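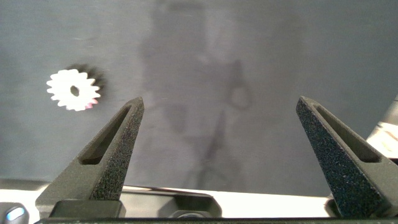

*Illar, Dec 18, 2024*

Re: Vanags drum recorder, weekly chart running slow

Replying inline. I have trimmed the parts about the stilling well, which the list dealt with last month.

> We run a Vanags float recorder on the lower Pranatska, weekly drum, spring clock, 1:10 stage reduction. It was serviced in winter and has been running slow ever since. The time mark at the chart change is always short of where it should be, and the logger alongside it confirms the error is in the drum and not in our wristwatches.

The first thing to establish is whether the clock is slow or the drum is slow. They are separate faults and the chart on its own won't distinguish them. Take the drum off, chalk a line on the spindle collar and another on the base, and let the clock run unloaded for a full day. If it keeps time unloaded, the clock is fine and you have drag or slip further along. If it loses at the same rate, regulate it and leave the rest alone.

On our instrument (station 349, same model, earlier base casting) the clock loses nothing measurable on the bench and used to lose 10 minutes a day with the drum fitted. The chart is 300 mm for seven days, so 10 minutes is 0.3 mm. You will not see that from one day to the next. By the chart change it has grown to 2.1 mm, which you will see, and which is enough to put the front of a storm rise more than an hour from where it belongs.

> The error isn't constant. Some weeks it is barely there, others it is several millimetres. Is that consistent with a regulator that has been bumped?

No. A bumped regulator gives you a steady rate error, apart from a modest swing with temperature. Variable error with an otherwise healthy trace usually means one of these:

- the drum clutch is slipping at the chart change or shortly after it
- backlash in the drive isn't being taken up when the drum is set
- the drum skirt is touching the base at one point in the rotation
- the chart is moving on the drum

Check the last one first. Jarden changed their stock a while ago and the new paper is slicker on the back. If the retaining bar isn't pressing along its full length, the lower edge creeps and the time lines end up slightly off vertical. Lay a square against the bar. Ours had a bow in it that I could see light through.

For the skirt, put a strip of chart paper between drum and base and walk it all the way round. It should pass freely. A rub leaves a polished crescent on the base.

> The service sheet says "gear train cleaned and lubricated". I can't get any more detail than that. There is a fair bit of oil visible under the drum.

That would worry me more than the rate. The clock pivots want clock oil and very little of it. The drum drive gears are meant to run dry. The Vanags handbook says so, although it is buried in the section on winter storage and easy to miss. Oil on those teeth picks up dust from the hut, and on ours it had turned into a grinding paste. It also migrates to the friction clutch, and then you get exactly the variable slip you describe.

Strip it, wash the metal parts in white spirit, dry them properly and refit without lubricant. Keep solvents away from any plastic gear until you know what it is made of. Warm water and dish soap will do the job there. The intermediate gear is the one to inspect hardest. Look at the tooth roots under a loupe with the light coming from behind. Then check the bore, as these can split from the bore outwards and still look sound at the rim. A split gear creeps on its shaft under load and drives perfectly well when you turn it by hand.

> If the intermediate is gone, is there any source? The Vanags agent says the part is discontinued and offered us a brass one from the Pranatska series recorder.

I wouldn't fit the brass one. The pitch is compatible and it will mesh, but the Pranatska drum is heavier and its clock has a stronger spring to suit. Brass on brass with no lubricant also wears the clock arbor gear, and that part is much harder to get than the intermediate.

Any small gear cutter can copy the original. Send them the worn gear along with the measured centre distance. Don't let them work from outside diameter alone, because a worn gear measures under and they will cut you a smaller one. Ask for a snug bore and ease it to fit yourself. Order spares while the job is set up.

> Lastly, can the existing charts be corrected or should we discard them? We have the whole spring on file.

Keep them. Stage is unaffected by anything discussed so far. The pen arm has its own linkage, and if your zero and your top-of-travel check (93 mm on this model, so 930 mm of stage at 1:10) were within tolerance at each visit, the heights stand as recorded.

Time is another matter. If the error were a steady rate you could spread it linearly between the on and off marks, and the usual form has a column for that. With clutch slip you can't assume it was spread evenly. It may all have happened in the first few hours after the drum was set. Where the logger was running, pick a sharp feature in each week, a gate operation or the start of a rise, and compare times. If the offset early in the week already equals the offset at the end, it was slip at setting and a constant shift is the right correction. If it grows, go linear. If it jumps between two features, flag the interval between them as uncertain and record both times.

Whichever you apply, write it on the chart in pencil with the date and leave the original marks legible. We inherited a run of charts at 349 where somebody had redrawn the time lines in ink, and there is no recovering what the drum did.

Two setting habits that have helped here:

1. After fitting the drum, turn it past the start line and bring it back against the direction of rotation until you feel the drive load up. That takes out the backlash. Otherwise the drum stands still until the clock has caught up with it, and the whole week is late by that amount.
2. Make a second time mark before you leave the hut, once the gauge board has been read and the well checked. If the two marks don't agree with the elapsed time on your watch, lift the drum and reset it.

One question back to you and anyone else on this model. Does your base have the felt ring under the drum, or the plain recess? Ours has the recess, with traces of old adhesive, and the parts drawing shows neither. If the felt is original I would like its thickness, as I suspect the skirt clearance was set with it in place.

Reply to the list please, the station mailbox isn't read over the break.

Gauge 349, Illar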